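Rutthorpe Supper Room: Table Setter and Clearer Wanted (Part-Time)

Posted 29th October

We serve one long supper a night to people who have paid to sit next to strangers. The food is good. The tables, between sittings, look like a yard sale in a light wind, and we would like to hire someone who minds.

What you'd be doing

Laying places before the first sitting. Clearing them after. Laying them again for the second, ideally without the sigh. You'll also sort the shelves, where the plates are kept by color and the cups by a system Valtteri Savolainen set up years ago and will explain to you at length.

Nothing here matches and nothing is supposed to. We bought the tableware piecemeal and guests get attached to particular plates. Please don't "fix" this.

Who we're after

Someone steady on their feet who can carry a stack and hold a conversation, or carry a stack and skip the conversation. Restaurant experience is nice. Having raised teenagers also counts. You need to be free evenings through the end of December, when things get silly.

Hours and pay

14 hours a week over three evenings, $20 an hour, plus supper. You eat what the guests eat, only standing up and faster.

How to apply

Send a few lines about yourself to Valtteri Savolainen, Rutthorpe Supper Room, P.O. Box 2546, or drop them through the door on Seppälä Street. No résumé needed. Tell us how you load a dishwasher and we'll know plenty.
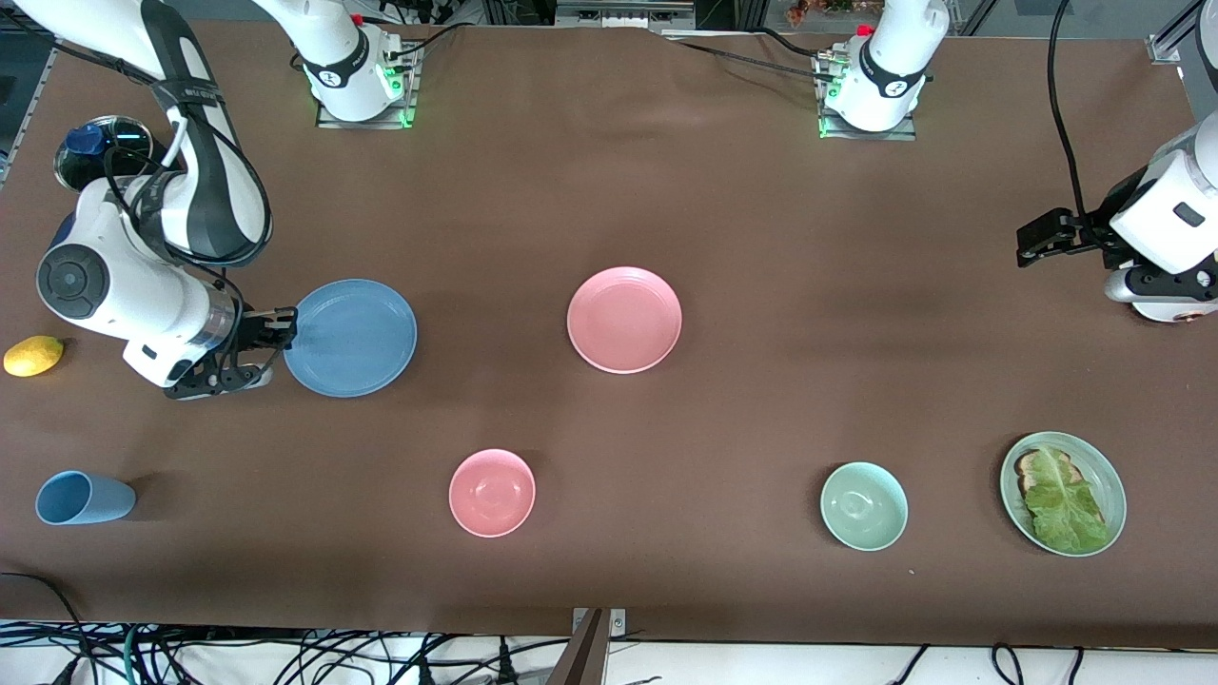

Blue plate, pink plate, a lemon, and a cup on its side. Your place setting may vary.

We'll call everyone back, including the people who stack bowls on top of glasses. Trial shifts last one evening and are paid.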